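Workshop Tips: Setting Up a Two-Arm Bench

Members building a two-arm station should fix the table height first and fasten both bases before any cable is run. Leave slack at each wrist – a tight cable will pull the connector.

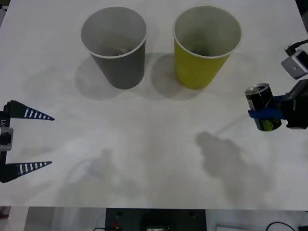
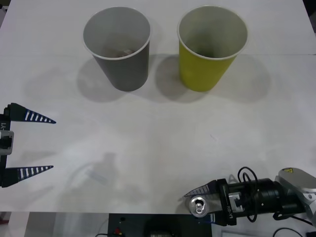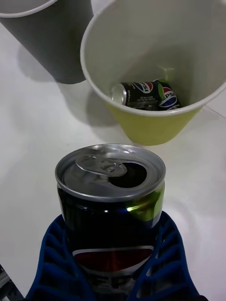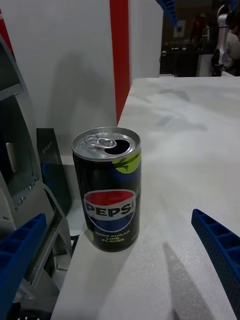

Practice items should be light and cheap. Paper cups suit early trials, and a drink can with a ribbed blue finger on either side gives a fair check of finger spacing. Start at 50 percent speed and keep the stop button within reach.

Spare screws are in the Viltomel drawer. Questions go to Rahel Gasser.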